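4.2 Where clothes go between wearings

We come now to the part of the study that gave us the most pleasure to write up, and that our coders found the hardest to agree on. Clothes that are fresh from the wash have a place to go, and so do clothes that are ready for the wash. A sweater that has been worn for one evening and will be worn again has neither, at least in most of the homes we visited, and it is these in-between garments that do most of the traveling around a bedroom. In the Studden households, which kept diaries for us through September, they made up the largest single group of entries, and people wrote about them with a good deal of feeling (one diary gives nearly a whole page to a cardigan).

The full set of diary entries came to 1,808, drawn from 19 homes. We sorted them first by garment and then, after some discussion, by resting place, following the scheme that Ó Súilleabháin set out for hallways and coat hooks. That scheme served us well for chairs, door handles and the ends of banisters. It served us less well for beds, which it treats as a single surface. Our diarists did not think of their beds that way at all. They wrote of the foot of the bed, the far side, the wall side and "the bit by the pillow," and they had fairly firm ideas of what belonged on each. We therefore split the bed into four zones and recoded the 400 entries in which a bed was mentioned.

Two patterns stood out once this was done. The first is that knitwear was seldom folded when it was put down on a bed, even in homes where everything in the drawers was folded beautifully. Several people explained that folding felt like a promise to put the thing away, and they were not ready to make it. The second is that small items tended to collect around a larger one. A sweater left on the sheet in the morning had, by the evening entry, often been joined by a belt, a scarf or a pair of socks, and sometimes by footwear that would never have been set on the bed by itself. We call this gathering, for want of a prettier word, and we think it deserves more attention than the tidying literature has so far given it. Figure 6 shows a sweater, a slipper and a green cloth together on a patterned sheet.

There was also the matter of what people kept inside other things. Tucking came up far more often than we had expected when we drew up the Tiltent diary form, and the form had no box for it, so our diarists wrote it in the margins: gloves in hats, tights in shoes, a vest in a pillowcase. We have kept these notes as they were written. A second round, planned with the Wamura households, will use a form with more room at the sides.

Figure 6. Knitwear heaped on a bed, with a slipper on its side and cloth tucked into the opening.

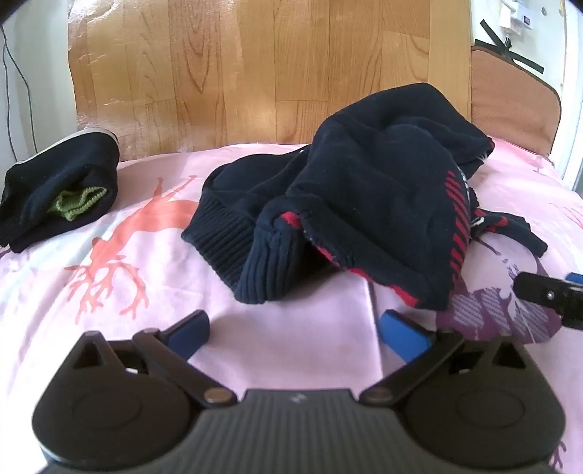 Ó Súilleabháin, commenting on a draft of this section, felt that we had been too quick to give up on the single surface, and wondered whether the four zones would hold in a home where two people share the bed and only one of them keeps the diary.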